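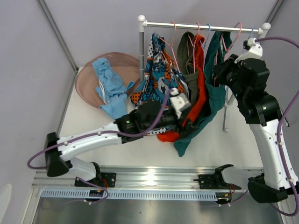
Garments on pink and blue hangers, with a light blue garment in the basin.

How to Watch the Perseid Meteor Shower

By Borislav Krasniqi
Updated Thu 11 July

Home » Skywatching » Guides

The Perseids start as a trickle in the second half of July and reach their peak in the middle of August. You don't need a telescope or any experience. You need a dark spot, a clear sky and a couple of free hours after midnight.

Step 1: Check the moon

A bright moon washes out all but the strongest meteors. Look up moonrise and moonset for your location before you choose a night. If the moon sets early, wait until it is down. If it is up all night, stand where a building or a line of trees blocks it.

Step 2: Find a dark place

A backyard will do if no streetlight shines directly on you. You will see far more outside town. I drive 23 miles to the overlook at Kulia, where the parking lot closes to new cars at 10 p.m. but you can stay once you are in. The Villaseñor picnic area is closer and has restrooms, though there is a glow to the south from the highway.

Visit in daylight first if you can. Note where the ground is level and where the gate is.

Step 3: Watch the cloud forecast

Check the hourly cloud cover the afternoon before, then again just before you leave. A forecast of broken cloud is still worth the trip. Last year I nearly turned back at Stenari under solid gray, and by 1 a.m. most of the sky was open.

Step 4: Pack

- Reclining chair or a thick mat
- Blanket or sleeping bag
- Long sleeves, long pants and a hat
- Flashlight with a red setting
- Water and something to eat
- Insect repellent

Even in August it gets cold when you lie still. Bring one more layer than you think you need.

Step 5: Let your eyes adjust

Give your eyes at least half an hour in the dark. One look at a phone screen sets you back, so turn it off or leave it in the car. Use the red light if you have to find something.

Step 6: Look up

The meteors appear to come from the constellation Perseus, which rises in the northeast. Don't stare at that point. Lie back and take in as much sky as you can, about halfway between the horizon and straight overhead. Meteors tend to come in bursts with quiet gaps between them, so stay for at least an hour.

Rates are usually best between midnight and dawn. Early evening gives fewer meteors, but some of them are long, slow ones that cross a large part of the sky.

If it is cloudy at the peak

Try the night before or the night after. The numbers are lower, but the shower doesn't stop all at once. The Geminids in December are the next strong shower on our list.

Related: Planets to see in February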